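Gear cell, weekly setup and cable check. Mon 3 March. Rewrote this after the Jurano job, old notes were for one arm only so bin those.

Covers the small-parts cell, gears onto the plate. Two arms, one mat. If you only have ten minutes do steps 1, 2 and 5.

## Before you start

- Both arms in hold, e-stop in reach
- 2.5 hex key, isopropyl, lint roller, spare ties
- Program 476 loaded but NOT running
- Gears and plate from the Tratar tray, not the scrap tray

## 1. Mat first

Lint roll it, far side to near side. Don't wet it, it dries with a ripple and then every pick height is off. Scuffs are fine. Folds are not. Pull from the corners, never from the middle of an edge.

## 2. Cables

Most of our stops are cable stops. Jog the arm down over the plate, slow, and watch the slack. You want a loop at the wrist big enough for the last joint to turn both ways, small enough that it can't get between the fingers and the part. If the loop comes down beside the fingers, like on this arm, turn the wrist through its full travel before you trust it.

Then the cable under the long link. Same deal. It can hang, it can't drag a part.

Retie the bundle if the ties slide when you push them with a thumb. Snug, not tight. Leave the white tape where it is. 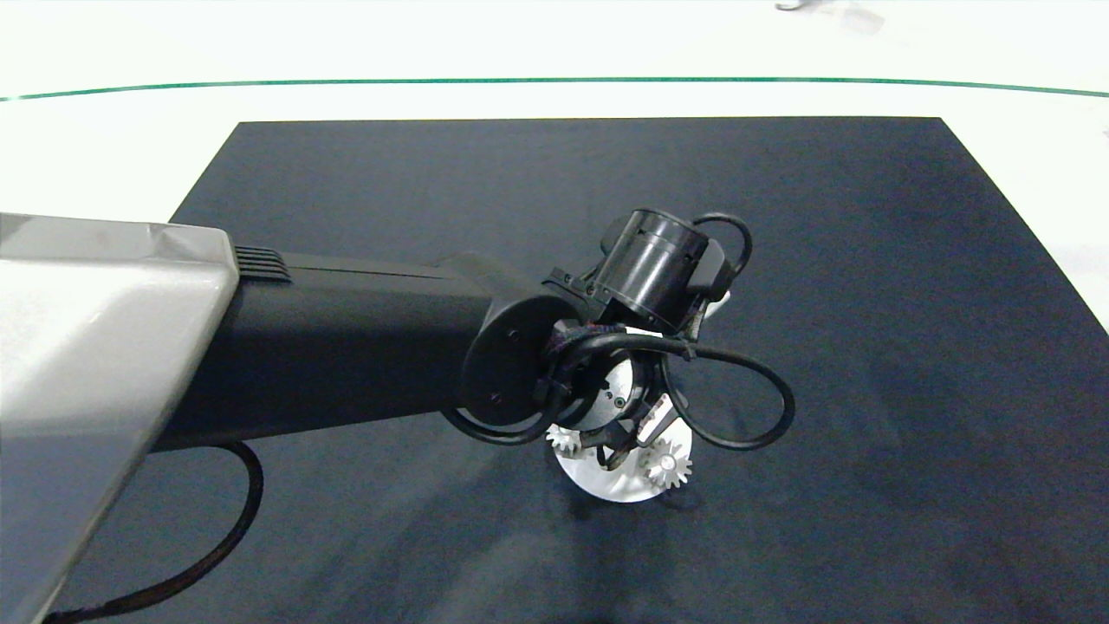

## 3. Fingers

Wipe with isopropyl. Printed fingers wear at the tip first so run a nail along the inside, if it catches, swap the pair. Always the pair. One new and one old and the part goes in crooked every time.

Screws to hand tight plus a quarter turn. Open all the way, close all the way, 8 times. Listen for a click. A click means the slide needs grease, see the Onyshchenko sheet taped inside the cabinet door.

Open them again and leave them open over bare cloth. Now bring the other arm in to the plate and check it has a clear run at both gears. Arms parked too close is the usual reason for a fault on the first cycle of the day.
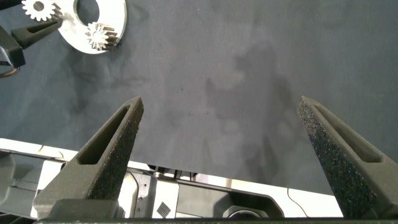
Tretia Shop Notes, no. 7

## 4. Teach the pick

Do the loose gear before the one on the plate, it's easier to see what your doing.

1. Jog to a hand's width above the gear.
2. Go down in small steps. Stop before the tips touch cloth.
3. Close at low force. Gear should stay put while both fingers come in. If it skates sideways you're off center, open up, shift, try again.
4. Save the point. Save it again under the backup name, the pendant loses one now and then.
5. Lift straight up, no wrist motion yet.

Low force is 4 on our scale. Higher just chews the fingers.

## 5. Check the grip near the plate

Do it with a bevel gear, they show a bad grip quicker then the flat ones. Tips go on opposite sides of the rim. Keep them off the face of the teeth. Bring it in to the plate at crawl speed and stop short. Look at it from the wrist camera and from the side too, the camera alone hides tilt.

White plate blows out under the top light, so drop the exposure if you can't make out the pegs. 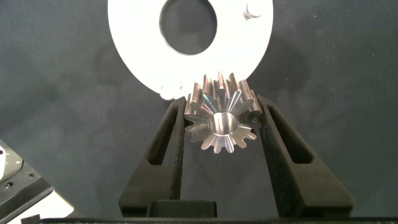

Nabil Twal: I'd redo the pick point any time the fingers get swapped, even if the new pair came off the same print. Ours were out enough to skate the gear and we lost a morning blaming the mat.

Agreed, adding that. New fingers = redo step 4, all of it.

## 6. Dry run

One slow cycle, no parts. One slow cycle with parts. Then normal speed. Hand on the e-stop for all of them.

Write finger swaps in the log with your initials. Next full strip-down is June, Hiba Khoury has the parts list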